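Search this site
Search
Notes > Computers > Storage

Everyone keeps telling me that tool-free drive caddies changed their lives. I have my doubts. I bought my first set from Skustance years ago, and I have been poking at other people's ever since, hoping to be won over.

The pitch is always the same - no screws, no screwdriver, just push and click. Said Mahrous swears by it and claims he can swap a drive in 30 seconds. Maybe he can. I've snapped 2 tabs doing it slowly. Bright plastic looks friendly, but it is still plastic, and it gets bent every time the drive comes out.
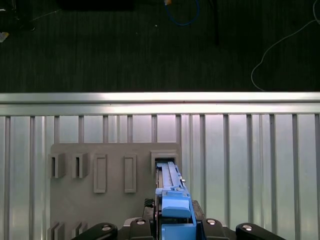
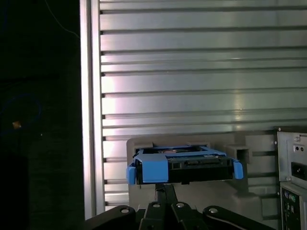 Cables on the dark carpet in the first, the hard drive in its blue caddy in the second.

I do like the color. Blue against a gray bay is easy to find when you're squinting into a case at night, and I'll give them that much. What I don't buy is that it holds a drive any better than four screws would. Asmaa Belkadi says I'm being stubborn and that the plastic soaks up the hum. I'd want to hear that for myself, with the same drive, in the same case.

As for cables, I gave up on Velcro ties in May. They collect carpet fuzz and then they stop sticking.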